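How to make a sorting board from three offcuts

I have never been convinced by boxed shape sorters. You pay for a lid with holes in it, the child works out that the lid comes off, and the holes are never used again. A plain flat board does the same job and takes an afternoon to make.

Choose the wood first. Most guides tell you to buy a single wide piece. I wouldn't. Wide boards cup in a heated room, whatever the label says, and three narrower planks cost less. Mine came out of the offcuts bin at Bakadon. Pale wood is best as the colours show up against it. A few knots do no harm if they are sound – press each one with your thumb and reject any that move.

1. Cut the planks to 60 cm. They needn't all be the same width.

2. Lay them side by side and turn them until the joints close up. If you can see daylight, plane the edge. Filler in a long joint always falls out in the end.

3. Glue and clamp. The bottle will say 42 minutes or some other oddly exact figure. Leave it overnight.

4. Sand the top and round over the corners. Do the front edge twice, as that's where small hands go.

5. Finish with a child-safe oil, or leave it bare. I have yet to see the point of three coats of anything on a toy.

Now for the blocks. I used plastic ones in mixed shapes and plain colours. Wooden sets look nicer in the catalogue and I can't see that they teach anything more.

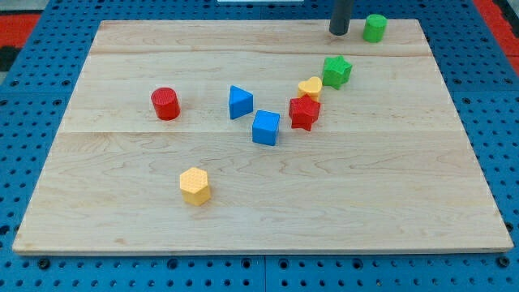 Three planks, with the widest at the front and most of the shapes on the middle one.

Keep one plank nearly clear so there's somewhere to sort to. Start with colour: all the blues together, then the reds. Shape comes later and is harder than the packets claim. A red star and a green star are plainly different things to a small child, and arguing won't help.

Ignore any age printed on the box. Stop when the blocks start being thrown, and wipe the board with a damp cloth – don't soak it, or you'll be back at step 2.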